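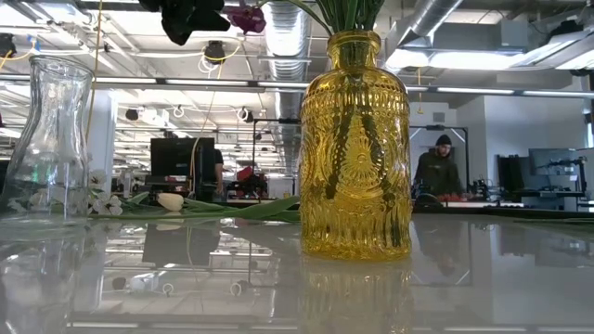 Figure 2. Cut stems in an amber-yellow pressed-glass vase, with a clear glass vase at left.

4.2 Do additives extend vase life?

The claim that a sachet of powder keeps cut flowers fresh for days longer is repeated so often that few authors now bother to cite anything for it. We went looking for the evidence and found less than we expected. Most of the trials we read compared a commercial product with plain tap water that was never changed. That is a weak opponent. A household that rinses the vase and refills it every 2 days was almost never included as a control, and where it was, the gap shrank.

The Drukau trial is the one most often quoted. It followed 250 stems and reported a clear benefit, but the stems came from one grower and were all cut in September, and wilting was scored by staff who knew which vases had been treated. The Medotus survey is larger, with 2,000 households, yet it relied on buyers remembering when they threw their flowers out. We doubt that many people can do this well -- we could not do it ourselves.

Vessel type has received even less care. Jiang and Endari both supplied containers for earlier studies, and neither study reports neck width, volume or how much of the stem stood in water. Colored glass is sometimes said to slow the growth of algae by cutting down light. Perhaps it does. Stems can still be made out through the wall of the yellow vase in Figure 2, so some light plainly gets through, and we know of no trial that measured how much light matters over the short life of a bouquet.

We therefore treat the usual figure of a 70 percent gain in vase life as unproven. It may hold for some species in dirty water. Whether it holds for flowers kept with ordinary care is a separate question, and the trials reviewed in this section do not answer it.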